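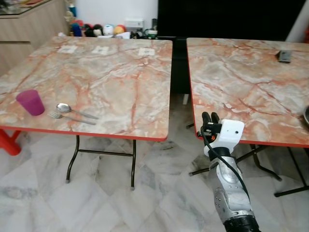 How do you set up a dining room when the only tables you have are folding ones?

Put the tables out first, leave a gap you can reach through, and lay the cutlery last.

The woman who gave that answer has been running the weekday lunch at Murkwood for six years. She asked for her name to be left out, as she does with anything that goes on the website. We spoke in March 2023, before lunch and then again after it, when the last of the tables had gone back against the wall.

Murkwood is a ground-floor hall with a tiled floor and one long wall of cupboards. In the mornings it is used for other things, so nothing to do with lunch can be left standing overnight. Every table has to be opened, wiped, laid, cleared, wiped again and folded. She does most of it herself, with one helper for the heavier end of the room.

The square tables were her choice. When she started, the hall had long trestles that took two people to lift and seated eight in a row.

"People sat at the ends and left the middle," she said. "Then you'd have somebody on their own with four empty places on each side. With the square ones it's four people and they can all reach the salt."

The tops are a marble pattern, pinkish orange with grey in it, and have a red edge band. She did not pick the pattern. The supplier, a small firm called Duler, had two colours left and the other was a dark brown that showed every crumb. She says this one hides a tea stain until you get close to it, and that this is good and bad. She wipes them all twice whether they look as if they need it or not.

I asked whether folding tables were steady enough for older people who lean on them when they get up.

"They are if the legs are right out," she said. "There's a bar across and you want to hear it go. If you don't hear it, push down on the top with both hands before you put anything on it. I do that with every one anyway. The floor here is flat, so that helps. At the last place I worked we had folded card under half the legs."

She puts the tables in pairs with a narrow gap between them. I had assumed that pushing them together would be simpler, and she said people had tried it.

"The edges never quite meet. Then a fork goes down the crack, or somebody puts a glass across the join and it tips. A proper gap is better. You can see it's there, so you don't put things on it. And I can get a cloth down between them."

The gap is also useful when one table has to be moved for a wheelchair. She pulls out the table on the aisle side and the other stays where it is, with people still eating at it.

The small white labels taped to the tops came later. They are plain paper, and she cuts them herself. Their job is to mark places, so that whoever is laying knows how far apart to put things. Before the labels, she said, one end of a table would be crowded and the other would have room for a suitcase. She tried stickers from a shop first, but they left a gum behind that took most of an afternoon to get off with oil. Paper and tape can be peeled away and put down again. She replaces them when the corners lift.

"I've been asked if they're table numbers," she said. "I don't number the tables. If you number them, people start to think table one is the good one."

Cutlery goes out as a spoon and a fork. Knives are kept on the serving counter and people take one if the meal calls for it, though many of the dishes don't. Soup, rice and stews are the usual things. She would like everything to match, but it has come from several places over the years. The newest of it is from Aydoğan, a catering shop that was closing one of its branches. She bought 80 forks there, and by her last check she had 25 fewer.

"They go in the bin with the scrapings," she said. "I'm sure of it. Nobody is taking forks home."

Her answer was to have plates scraped in one place only, with a metal bowl beside the bin for the cutlery. It has slowed the losses. Spoons hardly ever disappear, and she has no explanation for that.

The cups are plastic, and she was firm on the subject. The hall had glasses until one broke on the tiles during a busy lunch, and pieces were still being found a fortnight later. She chose coloured plastic you can see through, partly so that people can tell how much is left in the cup and partly to stop them being mistaken for the clear ones used in the morning sessions. The taper means they stack, though she warns against stacking them straight from the washer.

"They stick. You end up with two people pulling. Let them dry upside down on a towel and then stack them, and not too many at once."

She keeps a notebook of how many lunches have gone out. Last year's total was 670 for the first quarter and this year's will be 621 if the final few days are as she expects. She put the drop down to a cold spell and to roadworks by the bus stop. The kitchen costs are paid from a local fund called Ladon, which asks for the figures every three months and has not so far asked about the forks.

I asked what she would change if she had the money. She thought about the chairs for a while. The plastic ones are light and easy to wash, but some of the regulars find them low. She would buy a few with arms and keep them near the door. She would also like a trolley for the tables, as at present each one is carried across the room by hand.

She would not change the tables themselves. One has a hinge that needs oil, and she has been meaning to do it since before the holidays. The rest fold as they did when they were bought.

By this time the kettle had been filled for the afternoon group, and she had the tape out to redo a label that had come up at one corner. She pressed it down with her thumb, ran a cloth along the edge of the table and went to find the oil for the hinge.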